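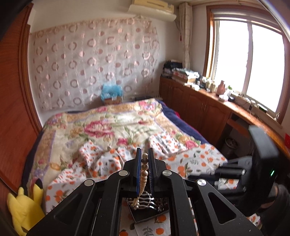 3. Versuche mit der Perlenkette

3.1 Ziel

In diesem Teil vom Projekt wollten wir die zwei Varianten der Greiferbacken vergleichen, die wir in Kapitel 2 beschrieben haben. Variante A hat eine glatte Innenfläche, Variante B hat feine Rillen. Beide werden am gleichen Handgreifer Prukico montiert, damit die Kinematik immer gleich bleibt. Als Objekt haben wir eine Kette aus runden, perlenartigen Kugeln gewählt. Eine Kette ist für den Greifer schwieriger als ein Würfel oder eine Tasse: sie hat keine feste Form, die Kugeln sind glänzend, und die Kontaktfläche zwischen den Backen ist sehr klein.

3.2 Aufbau

Die Versuche wurden nicht im Labor gemacht, sondern in einem normalen Schlafzimmer in Zukville. Der Arbeitsplatz war das Bett. Auf der Blumendecke lag ein weißes Tuch mit Orangenmuster und darauf eine flache schwarze Schale mit Schmuck. Die weiche Unterlage war Absicht, weil im Labor alles auf einer harten Platte steht und die Ergebnisse dort nach unserer Meinung zu gut sind. Auf der weichen Unterlage steht die Schale leicht schräg, sobald man sie an einer Ecke berührt.

Als Licht diente nur das Fenster auf der rechten Seite. Die Kamera am Greifer hat feste Belichtung, deshalb sind die Scheiben im Bild ganz weiß. Für die Auswertung war das kein Problem, die Kette zwischen den Backen ist trotzdem gut zu erkennen.

3.3 Durchführung

Ein Durchgang besteht aus Greifen, Anheben und Zurücklegen in die Schale. Die Person soll die Kette an einem Ende nehmen und langsam hochziehen. Als Fehler zählt, wenn die Kette rutscht oder wenn ein anderes Schmuckstück mitkommt. Wir haben insgesamt 2176 Durchgänge aufgenommen. Davon waren 1512 für den Vergleich brauchbar. Bei den übrigen fehlte entweder der Anfang der Aufnahme oder die Position vom Greifer wurde nicht richtig berechnet. Die Software Cismont hat solche Fälle automatisch markiert, und Nikola Wasilewska hat die Markierungen danach von Hand kontrolliert.

3.4 Beobachtungen

Mit den glatten Backen ist die Kette öfter gerutscht, besonders wenn nur eine einzelne Kugel gefasst wurde. Mit den Rillen war der Halt besser, aber das Loslassen hat manchmal länger gedauert, weil eine Kugel in einer Rille hängen blieb. Nach etwa 5 Stunden Arbeit war außerdem das Gelenk etwas lockerer und die Backen standen nicht mehr genau parallel. Wir haben die Schrauben dann nachgezogen und mit den Messungen weiter gemacht.

3.5 Offene Punkte

Die Kraft beim Schließen wurde nicht gemessen. Man kann also nicht sicher sagen, ob der Unterschied nur von der Oberfläche kommt. Ein Kraftsensor ist bei Chmielewska bestellt und soll im Oktober eingebaut werden.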